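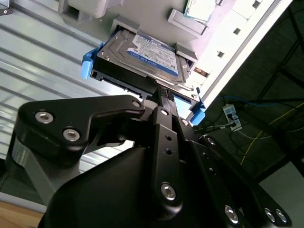

Drive swaps are a fair test of whether a machine is ready for bench work, and the current answer is: for parts of the job. The steps are few, the parts are rigid, and the dimensions of a 3.5-inch drive are fixed. The carrier is where time goes. One like this, with a blue release tab on each side of the WD Blue, was laid out for a thumb and a finger, and a two-finger gripper closing on the connector end has no spare digit for the tabs. Plan the job around that.

June
By Aldana Retamal

Tips for splitting the work

1. Shut down, unplug and ground yourself before anyone or anything reaches into the bay. This step stays with a person.

2. Release the tabs by hand, then let the arm do the straight pull. A straight pull along the rails is the motion machines do best. If the carrier binds, stop and reseat it. Do not raise the grip force.

3. Keep hard pads off the connector strip. Grip the carrier frame where you can. On the Nerkier bench we cap the closing force at 11 newtons and have not needed more.

4. Tie cables back before you start. A loose cable is still the most common cause of a stopped run. Arms handle rigid parts well and soft ones badly, and the same limit applies at home: a machine that can stack boxes may still fail at a towel.

5. Fix the chassis to the bench. A case that shifts a little under a pull will put the next insertion off line. Two clamps and a rubber mat are enough.

6. Insert in two stages. Bring the carrier to the mouth of the bay, check alignment, then push. Gervasio Iturra runs the second stage at a third of normal speed and leaves the final seating to a person, who can feel the connector engage.

7. Log serial numbers before the drive goes in. Labels are hard to read at an angle, for cameras and for people.

Is it worth it?

For one home computer, no. A person with a screwdriver finishes while the arm is being set up. For a batch of 400 identical carriers, the pulling and stacking can be handed over, with someone nearby for the tabs and the jams. Mixed cases from different makers should still be done by hand.

Last updated 13:55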